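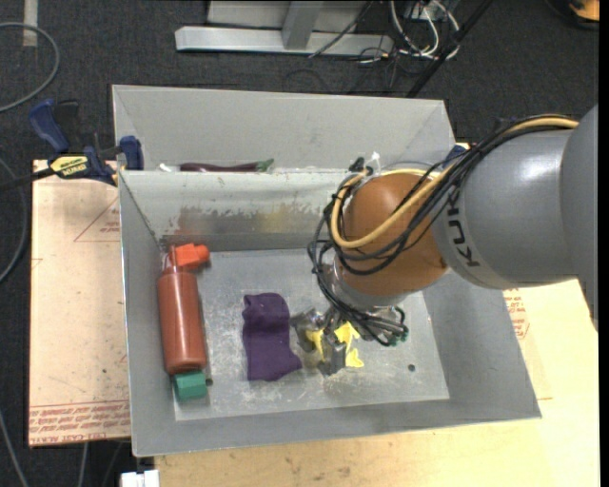

The hose had come off its clip again. She found it on the morning of 13th January, first day back, with the heater ticking and her coat still on.

The cell at Adent had been bought to sort returns and had ended up sorting whatever anyone put in front of it. It was hers to look after on Tuesdays and whenever else it stopped. She kept a notebook for it, a grey one from the stationery cupboard, and the last entry, from November, said: dress pack rubbing at wrist, retied, check after 2000 picks. The counter on the pendant was well past that.

She locked out the power, hung her tag on the isolator and got the stool.

It was slow work. She cut the old ties one at a time and fed the cables back through her fingers, feeling for flat spots. Near the wrist there was a shiny patch as long as her thumb. The jacket wasn't through. She wrapped it anyway, gave the loop another 12 millimetres of slack and tied it loosely, the way the fitter from Gatchalian had shown her the week it was installed. He had told her that everyone ties them too tight. He'd said it with a mouth full of sandwich and she had thought about it more than anything in the manual.

Then the bins. One had crept. She put her shoulder to it, felt it come square, and wound the clamp up until the handle creaked.

Her father had fixed milking machines outside Bridus for most of his life and used to talk to them while he did it. She didn't talk to the arm. She did wipe it down, though, when the job was finished, and that took longer than it needed to.

At ten she took her tag off and ran it at low speed with her hand on the stop. It went up, turned, and turned back. The hose followed it round and didn't catch. She made it do that 13 times, watching the wrist and nothing else.

The shift lead from Pekumix, who rented the other half of the building, put his head in and asked if it was fixed.

"It's running," she said.

She wrote down the slack and the patch on the jacket, and under that, check after 2000 picks. Then she took her coat off and went to see if there was any milk.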